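### 3.2 Why hangers tangle

I'll admit I came to this section with a grudge, having lost plenty of Friday evenings to laundry. Ea Bergmann and I went through 156 home logs from the Curska households, and hangers kept turning up in the "I'll do it later" column (my own column too, if I'm being fair!).

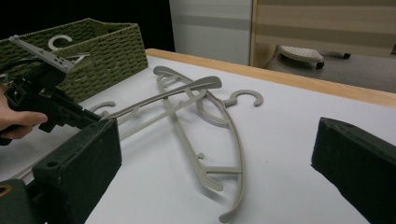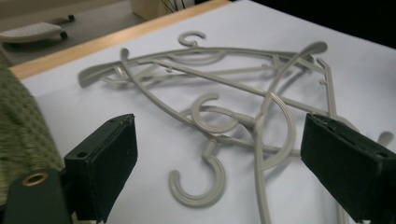 **Figure 4.** Light gray plastic hangers on a white tabletop.

What interests me is how much the shape of a hanger decides the mess. People in our logs blamed themselves, or their kids, or the closet, and only 16 of them ever mentioned the hanger. But look at the open C-shaped hooks and the small knobs along the arms in Figure 4 – every one of those is something for a neighbor to catch on, and the crossbar adds another gap to poke through. Gresley's older survey of closets treats a pile of hangers like a pile of spoons, and I just can't go along with that. Spoons slide apart. In our logs, the households that kept spare hangers on a rail reported far less untangling than the ones that dropped them in a heap, and I've since put up a rail at home. We come back to the rail households in Section 4.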